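Cumdale publishes handling rules for shared rooms

27 Jan 2025

Cumdale has published its first written rules for robot arms that work in rooms people are also using. They take effect in February and apply to every site where the company tests or demonstrates household tasks.

Under the rules, an arm must slow to 200 millimetres a second before its fingers close on anything holding liquid. Bottles must have their caps on. Glass is to be left alone unless the task sheet names it, and a stop button has to be within reach of anyone seated in the room.

Kazue Takeda, who led the drafting, said the team went through 1,594 logged grasps from last year. Spills made up a small share of the faults, but most of them came from approaches that were too fast.

Operators will also have to record the finger opening before each attempt. Laimutė Dambrauskienė of Stuvus, which reviewed the draft, said that part would take the most getting used to. "People skip it when they are busy," she said.

The rules run to 2 pages and will be looked at again after six months.
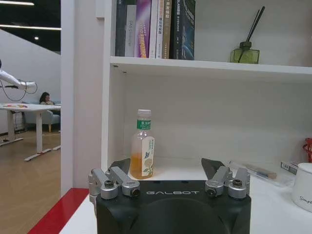
A gripper with its fingers open in front of a capped bottle on a cabinet shelf.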